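Wood grain

Wood grain is the lengthwise arrangement of fibers in wood, or the pattern you see on a cut surface because of it. The word gets used for both and the two don't always match. Also used loosely for texture, for figure, and for the direction a board should be planed. This article covers grain in sawn boards and tabletops. For printed imitation see Graining (painting).

Contents
Terms
How it forms
Cuts
Color and streaks
Seams and joined tops
Working with the grain
Regional use
Care
See also

Terms

Straight grain – fibers run parallel to the length of the trunk. Easiest to work, splits clean.
Cross grain – fibers run at an angle to the length of the board. Weak.
Spiral grain – fibers wind around the trunk as the tree grows. Common in some conifers, and a nuisance for poles, which twist as they dry.
Interlocked grain – the spiral changes direction every few years. Tropical species mostly. Gives a ribbon look when quartersawn, tears badly under a plane.
Wavy and curly grain – short ripples across the fiber direction. Prized for violin backs and gunstocks.
End grain – the surface exposed by a cut across the trunk. Butcher blocks.

Figure is a seperate thing: the whole look of the face, with grain, rings, rays, knots and color all counted in. Open grain and closed grain refer to pore size, nothing to do with direction. Oak and ash are open. Maple, beech and cherry closed.

How it forms

Most wood cells are long and narrow and line up with the trunk. In temperate climates growth is fast in spring and slows down later in the season, so each year leaves a lighter early band and a darker late band. In conifers the contrast is strong. In birch it's faint, hard to see at all without a hand lens. Tropical trees with no real dry season may have no clear rings.

Rays run the other way, outward from the center. Small in most species. In oak large enough to show as pale flecks on a quartersawn face.

Cuts

Flatsawn (plainsawn) – the log is sliced straight through. Rings meet the face at a low angle, giving arches or "cathedrals" in the middle of the board and straighter lines toward the sides. Least waste, cheapest, most likely to cup.

Quartersawn – rings close to square to the face. Long parallel lines, less movement with the seasons. Costs more.

Riftsawn – in between. Straight lines on all four sides, good for table legs. Most waste of the three.

Rotary cut – veneer peeled off a turning log like paper from a roll. Wide, wandering patterns that don't occur in any sawn board.

Color and streaks

Pale furniture surfaces usually show bands of beige, tan and light brown along the length. The bands are seldom even, some lighter and some darker within a hand's width.
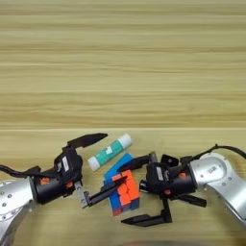 Long, straight grain streaks on a pale wood surface.

Heartwood is generally darker than sapwood, though in spruce and fir there's little between them. Mineral streaks, blue stain and gum pockets all change color localy and are graded as defects or as character depending on who is buying. Light darkens most pale woods toward yellow. Cherry goes red-brown. Walnut goes the other way and fades.

Seams and joined tops

Very few tabletops are one board. Narrow boards are edge-glued to make the width, and the maker has to decide whether to hide the joints or let them show. A seam running the same way as the grain disappears best, above all where straight lines meet straight lines. Arches next to straight lines give it away at once.

The direction of the rings at the board ends matters too. Older manuals say alternate them, bark side up then bark side down, so any cupping cancels out into a slight ripple. Others say keep them all one way and let the base hold the top flat. Still argued over. The Gratstead pattern book takes the first view, gives a top 81 cm wide as its worked case and warns against any single board over a quarter of the width.

Wood moves across the grain, hardly at all along it. A top screwed down tight on a frame will split in a dry winter. Slotted holes, buttons or figure-eight fasteners let it slide.

Working with the grain

Planing with the grain means the blade rides up the slope of the fibers. Against it the fibers lift ahead of the edge and break off below the surface – tearout. Read the side of the board first, the lines there show which way they rise. Where the grain reverses, use a scraper, a high cutting angle or very light cuts.

Sanding goes along the grain, scratches across it show up as soon as finish is on. Stain soaks deeper into end grain and turns it dark; a thin coat of size beforehand evens that out. Water raises the fibers, so wet the surface, let it dry, sand lightly before a water-based finish.

Regional use

In the Moltum valley straight-grained spruce was split, not sawn, for shingles and pails until the mill came. Split stock follows the fibers and sheds water better. About 300 shingles came from a good log. Felling stopped by custom on 26th February, before the sap rose, and the splitting was done through March in the sheds. Work from Parri used the same spruce but kept the wavy pieces back for cupboard doors.

Romesis joinery is known for pale tops with the lines running the long way of the table, 6 boards or more to a top, no contrast edging.

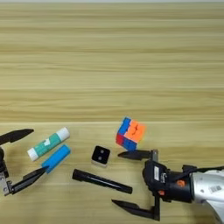
On the talk page an unnamed reader objects that Romesis tops should not be called quartersawn in the summary table, as the lines on a flatsawn board look just as straight once the arched middle has been ripped out, and only the end grain settles it. The reader would also move the Parri doors into an article of their own and wants a source for the custom on felling. The summary table has been removed for now.

Care

Dust with a soft cloth along the grain. Oiled tops need a new coat when water stops beading, waxed ones when they look dull. Keep out of strong sun or move things around on them, otherwise pale patches stay where the objects stood. Wipe spills quick, mainly near the ends where the fibers drink it up. Small dents often lift with a damp cloth and a warm iron, but not through lacquer. Scratches running with the grain can be left alone, those across it need the whole face sanded back, 2 grades of paper at least.

See also

Burl
Medullary ray
Quarter sawing
Veneer
Wood movement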